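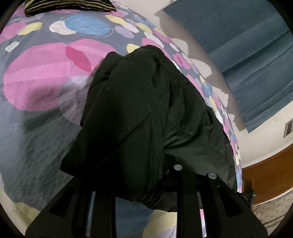 Black padded jacket, in front of the grey bedspread.

Thursday, 3 pm. Reproofing, batch 3

Wash-in first, spray second, same as the last two. Machine drawer scrubbed out with an old toothbrush, still gunk in the softener side. Ran an empty rinse at 40. Do this EVERY time, powder residue kills the finish and we lost a whole batch to it in August.

Weights before washing, dry, kitchen scales zeroed with the tray on:
Arthorpe shell 418 g
Lennox long coat 1511 g (scales don't like it, had to fold it twice)

Lennox took 200 ml of wash-in. Bottle says less but the lining drinks it. Short spin only. Came out very heavy, stood it over the bath on the wide hanger until it stopped dripping, then low heat with the tennis balls. Two of the balls have gone bald, need new ones.

Arthorpe is the problem. Water beads nicely on the chest and sleeves, wets straight through at the shoulders where the rucksack straps sit. Same as batch 2. Don't think it's the product, think the face fabric is worn. Tried a second coat of spray on the left shoulder only, right shoulder left alone for comparison. Check both under the tap tomorow, same height, same count of ten.

Seam tape lifting at the hood too. Ironed it back through a tea towel, medium, no steam. Held when I tugged it. Glue if it goes again.

Denik spray vs the Prusby one: Denik goes on more evenly, nozzle doesn't spit. Prusby smells less and wipes off the zips easier. No difference in beading that I can see on the test squares, but they've only had one wash. Want five before I say anything.

Whoever had the blue measuring jug, please put it back on the shelf by the sink. Used a jam jar with a line on it, not ideal.

To do:
label test squares properly (marker washed off, used laundry pen on one and it stayed)
ask Prusby about the refil bottles
descale machine
tennis balls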